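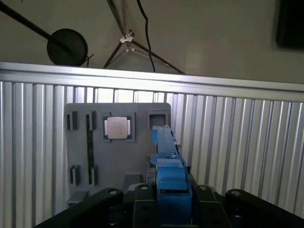

Cash in the bank is the only number I trust, one reader wrote to us in January, and it's easy to see why! You can look at it every morning with your coffee. But for a small company with a healthy order book, the bank balance can be a wonderfully slippery thing, and the cash conversion cycle is my favorite way of pinning it down.

The idea is simple. Count the days your money sits in stock, add the days customers take to pay, then subtract the days you take to pay suppliers. What's left is how long each dollar is out of the house.

Take Gruvine, a small parts maker that was turning a profit on paper and still sweating every payroll. Its cycle ran to 88 days. The owners had assumed slow customers were to blame (everyone does), but most of the wait was stock – shelves of it, bought in bulk for a discount that came to 5 percent.

They began ordering in smaller lots from their main supplier, Skinia, and gave up part of that discount. They also started sending invoices the day goods shipped, where before they had gone out in one batch at month's end. The cycle is now 20 days shorter, and I love how ordinary the fixes were!

Dreltora, a distributor across town, went at it from the other side and offered buyers $2,000 off large orders paid up front. Plenty said yes. The margin took a small hit – one the owners were glad to swap for dropping their credit line, and they plan to keep the offer open through the next busy season.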